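Dye shed notebook, January

Started the second go at the woad and cochineal overdye before lunch. I'd meant to begin at nine, but the shed was like a larder and the urn took forever, so I sat in my coat and wound skeins until it got going. Rocío had left me a note on the lid of the big pot saying DO NOT use the soft water butt, it's got leaves in it again. Thank you Rocío. Tap water it was, with a pinch of chalk to bring it up a bit (Illcombe water is so soft it hardly counts as water).

The plan was to get a proper cool purple on the Galeck wool, something closer to violets than to blackcurrant squash. Last time I did the red first and the blue on top, and it went muddy at the ends where I'd tied the skeins too tight. So this time blue first, two short dips with a good long airing between, then rinse, then alum, then into the red. I tied everything in loose figures of eight with cotton, four ties a skein, and I do mean loose. Dinesh says he could get his fist through mine. Good!

Wool weighed 200 g dry, all from the same bag. I kept a bit of the Lano back undyed to go in the shade book beside it, and there's a length of the Abella in there too from the autumn, though somebody has written over the label and I can't make out which bath it came from. If it was you, please come and own up, I only want the recipe.

The blue took beautifully. First dip came out a thin sort of duck egg, second dip much stronger, and I stopped there because I could always go darker and couldn't go back. Rinsed three times. Alum bath overnight with the lid on and a blanket round the pot.

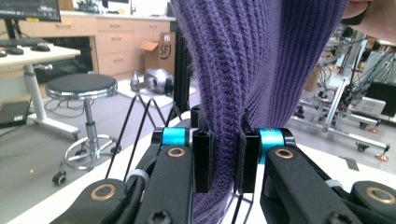

Purple rib, held up from above by a fingertip.

Next morning, the red. I ground the cochineal finer than before (the old coffee grinder, the one with the tape on it, NOT the one in the kitchen) and strained it through a stocking twice. Brought it up slowly and got distracted by the phone, and when I came back the thermometer was at 91, which is hotter than I wanted by a fair way. Turned it off straight away and let it sit. No felting that I can feel, but the skein on the bottom is a shade redder than the others, so I've put a knot of white thread in that one. Use it for cuffs or something, or alternate rows if it has to go in a body.

The colour wet was alarming, nearly wine. Dry it's come back to a lovely bluish violet and I'm very pleased with it, especially by the window. Under the strip light it goes a bit flat, but what doesn't?

Dinesh wants to try a splash of vinegar in the last rinse to see which way it pushes things. I think it'll go pinker and he thinks it won't make any odds. We'll do it on an offcut, please, and not on the good skeins.

Still to do: wash test on a swatch with the usual soap, white cotton rag folded in with it to catch any bleed. Rub test, dry and damp. One strip pinned up in the south window with half of it under card, leave it alone till the clocks change. Order alum, we're down to some 2 spoonfuls in the jar. Save the spent red bath, it's in the lidded bucket by the door and there's easily a pink left in it.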